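Mitfahrer gesucht: mit dem Bus über Land bis Skadum, Start im Oktober

Stand: 25. Mai 2022

Moin zusammen, kurz und knapp, bin zwischen zwei Schichten. Wir suchen noch 3 Leute für die Herbsttour. Alter Kastenwagen plus Begleitauto, Fähre rüber, dann immer nach Norden. Erste Station Arkmont, da zwei Nächte, danach über die Küstenstraße weiter. Wer schon mal länger auf engem Raum unterwegs war: gerne. Wer nicht: auch ok, aber bitte vorher ehrlich überlegen.

Was ihr mitbringen solltet: Führerschein seit mindestens drei Jahren, gültigen Ausweis, warmen Schlafsack. Fahren tun alle, wir wechseln alle paar Stunden. Kochen auch. Schnarchen erlaubt, Rauchen im Bus nicht.
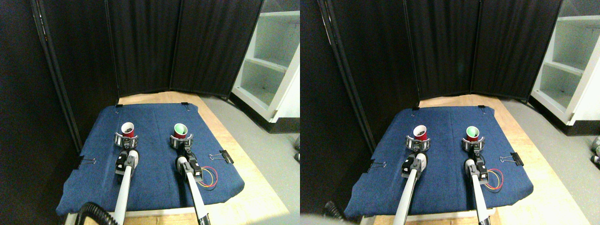

Kosten: 267 Euro pro Kopf für Fähre und Sprit, dazu 100 Euro in die Essenskasse. Was übrig bleibt, gibts am Ende zurück. Die Nacht in der Hütte bei Söderlund geht extra, 78 Euro, wer nicht will schläft im Bus. Anzahlung erst nach dem Kennenlernen, vorher nehmen wir nix.

Gepäck: eine Tasche und ein kleiner Rucksack. Keine Hartschalenkoffer!! Hatten wir letztes Mal, passt nicht unter die Bänke. Hund leider nein, wegen der Fähre.

Rückfahrt ist offen – wer früher heim muss, kann ab Skadum den Linienbus nehmen, bitte selber drum kümmern.

Meldet euch über das Formular auf der Plurnusik-Seite, Betreff "Herbsttour". Ein paar Sätze zu euch, Alter, ob ihr Schaltung fahrt und was ihr auf keinen Fall esst. Antwort kann ein bischen dauern, wir lesen aber alles. Telefonieren dann nach Absprache, am besten abends.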